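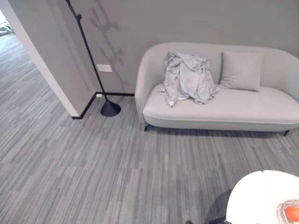 Picking up after people: jackets, couches, coat racks

Quick gallery this time, been a busy month. Question is the same one we get every time somebody visits the Clollville rooms: can a machine do the tidying yet? Not vacuuming, that's old news. The stuff you do on the way to bed. Clothes off the couch, jacket on the rack, fruit back in the bowl.

Short answer, sort of. Long answer is under the headings. Write-up by me (Obsa Alemayehu), grumbling by Eamon Hennessy, who does the scoring. Posted Monday, May 16, 2022.

The couch problem

Start of most chores: something got dropped on the furniture. Light gray garment on a light gray loveseat, gray pillow next to it, gray wall behind. A person doesn't think twice. Software has to decide where the clothing stops and the couch starts, and with colors this close it's a real test. Pillow is a trap too. Grab the pillow, lose the point.

Eamon's rule for the couch chore: garment off the seat, pillow still standing up, nothing else touched. Sounds easy. Back in March the Madigan software kept going for the pillow corner, which is stiffer and has a nice clean edge. Clothes don't have a nice clean edge. They have twenty bad ones and they move when you breath on them.

Also the lamp. Tall thin pole, easy to bump, throws a shadow on the wall that looks like a second thing standing there. We score a bump the same as a drop.

Holding cloth

Fabric is the part everybody underestimates. A mug is the same shape every time. A sweatshirt isn't the same shape twice. You pinch it and half of it goes somewhere else, and now the other half is hiding what you need to see.

Things that make it harder, from our notes:

Dark knit against pale knit. The dark part loses its folds, just goes to black.

Ribbed cuffs and hems. Good to grip, but stretchy, so the fingers close and the cloth slides a little after.

Two layers where you wanted one. Happens a lot. People feel it with their fingertips, a lot of grippers can't.

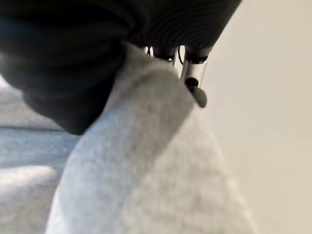
So the trick, if there is one, is where you pinch. Middle of the back is bad, the thing hangs like a wet towel and the sleeves drag. Collar is good. Shoulder seam is fine. Eamon would take a collar every time and I agree with him, which doesnt happen often.

Second trick is letting go. Sounds silly but half of the lost points are at the release. Fingers open, cloth stays caught on one of them, arm backs off and the whole lot comes along. Clutoline has a smoother fingertip they want us to look at. Maybe it helps with the snagging and makes the gripping worse, we'll see.

Speed - don't ask. OK, ask. Best clean run on the couch chore in March was 24 seconds for the pick alone, no hanging. I do it in 2. My kid does it in never.

Getting it on the rack

Hanging is where I'd have bet against any machine a year ago. Rack has curved arms and round knobs, thin pole, round base. You need the cloth over an arm far enough that it stays put, and you can't shove, since a rack like that will tip before it complains. Corner placement helps with the tipping and hurts with the reach. Two walls, not a lot of elbow room.

What counts as hung? We argued about this for way too long. Eamon wanted the collar on the hook, period. I said if my husband drapes a shirt over the rack and it stays there, it's hung in our house. We settled on: off the floor, stays put after the arms are clear. Looks don't count. Neat folds would be a different chore and a much longer page.

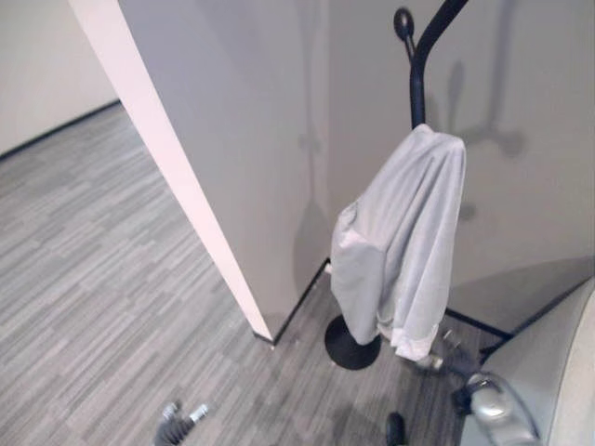

Low hems are still a sore point. A long garment on a short arm ends up close to the carpet and then it's a judgement call, so we measure now. Hem touching carpet, half credit. Sleeve touching, also half. Eamon wanted zero, got outvoted.

Where it stands

Our tally so far is 2576 attempts across 8 chores, all the rooms together. Cloth chores are still the bottom of the list. Hard things with handles are at the top, no surprise. Wiping a table is somewhere in the middle and depends mostly on what's been left on it.

Would I pay for one at home? Not for clothes, not yet. For a shop floor, folding room, hotel, anywhere with the same towel a thousand times over, I can see it sooner. Same item, same table, same light. Houses are the hard version. Kids leave things in new places every day and the couch is never clear.

Zelten is lending us a second rack, taller, with wider arms, so the next gallery will be hanging again plus a laundry pile if I can get it set up. If you've got a chore you want on the list send it to Eamon, he reads the mail. Please no more fitted sheets. We know about fitted sheets.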